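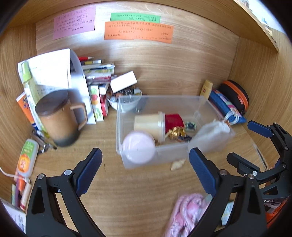 A crowded shelf cubby, with a clear storage bin in the middle and handheld grippers in front.

The Dumley group has spent most of a year recording people tidying up. The people do it with a gripper in each hand, working through desks and cubbies full of ordinary clutter, and the recordings are used to train a robot policy called Murklow. The group's lead researcher spoke with us after the team posted its first results.

"We started with clean tables and five objects," the researcher said. "The policy learned that quickly and then fell apart in any real home. So we stopped clearing the tables."

Sessions now take place among people's own things: medicine boxes, keys, jars, cords, pouches. The person collecting the data is asked to work at a normal pace and to leave the background alone. Notes taped to a wall stay on the wall.

"Early on we asked people to slow down, and that was a mistake," the researcher said. "You get a very careful motion that has little to do with how anyone picks up a jar."
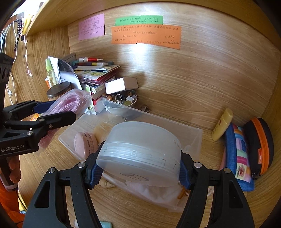

Reading time: 2 min

Containers have turned out to be the hardest part. A frosted plastic jar gives a camera little to work with, and a clear bin under it gives even less. The researcher said the group considered putting colored tape on everything transparent, then dropped the idea.

"If the tape is in the training data, the policy looks for the tape. We wanted it to look for the rim."

Soft items are the other problem. A bag changes shape as soon as it is gripped, so the same bag can look like a different object a second later. For those, Murklow uses the view from both hands — one gripper often sees what the other one is covering.

In the February test, the policy was given 18 cluttered surfaces it had not been trained on and asked to move a named item into a bin. It finished the job on 15 of them. Two of the three failures involved bags. The third was a jar that rolled.

"I would not call it solved," the researcher said. "Those were single items. Clearing a whole shelf in a sensible order is a different task, and we don't have a number for that yet."

The comparison method, Fokine, was trained on the group's older clean-table recordings. The researcher said the gap between the two was widest where objects touched or leaned on each other.

Next the team plans to record in kitchens, with help from the Rampersad lab, which has been working on drawers and cabinet doors. The recordings will be kept in the same format so that the two sets can be trained together.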